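Devholm Green Bench Mat – Frequently Asked Questions

Support pages > Bench surfaces > Green mat

What is the mat for?

It covers a standard work table and gives a matte, even surface for handling bottles, cartons and small parts. It is intended for packing benches, repair benches and general workshop use. It is not a cutting mat. A knife drawn across it will leave a permanent line.

What sizes are available?

The mat is supplied in rolls 3000 mm long and cut to the bench. Standard width is 930 mm. Other widths can be ordered through Zarnilport, who handle cutting and delivery for all Devholm surfaces.

Do I need the edge border?

Only if the mat will be wiped daily or if items are slid on and off the table from the side. The border covers the cut edge and stops cleaning fluid from getting underneath. Fit it after the mat has been flat for a full day, otherwise the corners lift.

The mat arrived rolled and will not lie flat. Is it faulty?

No. Lay it face down at room temperature overnight, then turn it over. Do not use a heat gun. In January, when stock comes out of an unheated van, allow a second night.

Can I leave packaging on the table while I work?

Yes, but keep cartons and film to one side and leave the middle clear. Plastic wrap that hangs over the table edge tends to pull the rest of the bundle with it. Bag it at the end of each task. Tape should be removed from the mat the same day – the adhesive hardens and then has to be softened with cleaner.

Can bottles be stood directly on the mat?

Yes. Plastic bottles up to 30 cm tall stand without a tray. Check that the cap is closed before tilting a bottle or laying it down. A ribbed cap can feel tight when it has only caught on the first turn of the thread, so turn it back slightly and close it again.

How should a bottle be held over the table?

One hand toward the cap and one lower on the body. If the bottle has a narrowed waist, hold on either side of it and keep the printed label clear where possible. Labels rubbed during handling become unreadable long before the bottle is empty.

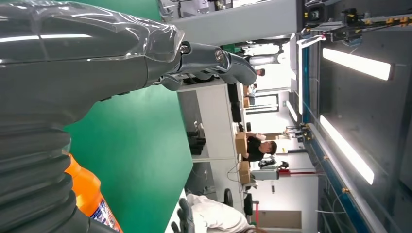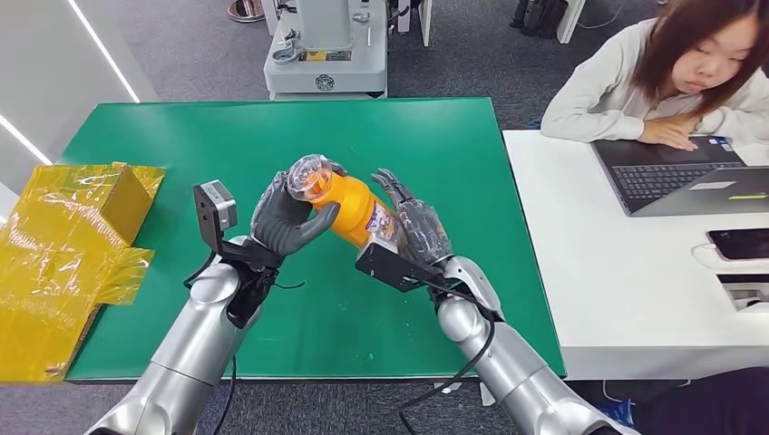 Bajpai wrote in to ask whether the mat grips well enough to stop a tilted bottle from sliding, and added that on the old gray version a full one would creep toward the edge unless something was put behind it. The green surface has more grip than the gray, but it will not hold a bottle on its side. Use a low stop or a shallow tray if a bottle has to be put down that way.

What do I clean it with?

Water and a mild dish soap for daily use. For adhesive or ink, use Drater surface cleaner diluted in water: 30 ml of cleaner to 1 liter. Undiluted cleaner dulls the color. Rinse with a damp cloth and let the mat dry before putting cartons back on it, as wet cardboard leaves brown marks.

There are faint specks that do not come off. What are they?

Usually small abrasions or dried adhesive. Try the diluted cleaner first and leave it for a few minutes. If the speck is still there after wiping, it is in the surface and will remain. It does not affect use.

How long does a mat last?

We have no fixed figure. On a bench handling some 200 items a day, the middle section wears first. Turning the mat end for end does not help with this – it can be moved along the bench instead if it was cut with spare length.

Can I order a replacement section?

Not as a patch. Send Zarnilport the bench length and width, and state whether the border is to be reused.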